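4.3 Placing the Dritora room sensor

The sensor measures air temperature and humidity and reports to the Negi base unit every 3 minutes. Complete section 4.2 (pairing) before you choose a location.

1. Remove the battery tab and wait for the green light to go out.
2. Check the label inside the battery door. Units marked 367 need firmware from the Grimetley update page before first use.
3. Carry the sensor to the room where it will be used. Keep it in the same room as the thermostat zone it controls.
4. Set it on a shelf or fasten it to an inside wall with the supplied bracket.

Note: Do not mount the sensor on an outside wall, above a radiator, or in direct sun. Readings from these locations run high or low and the zone will not hold its set temperature.

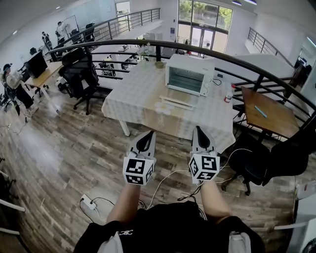
Free air flow on all sides matters more than the exact height. Keep the vent slots at least a hand's width from curtains, bedding, and upholstery. The space under a covered table is also unsuitable - a checkered tablecloth that hangs down toward the floor at the front, for instance, slows air movement behind it. A bare plank floor is no better, as air at floor level is usually cooler than the rest of the room.

5. Leave the sensor in place for one full heating cycle.
6. On the base unit, open Zones, then Sensor Check. Code 209 means the signal is weak. Move the sensor closer and repeat step 5.

Caution: Do not use rechargeable cells. Low cell voltage can cause the sensor to drop out without a warning.

The log holds 4000 readings per zone. Older readings are overwritten.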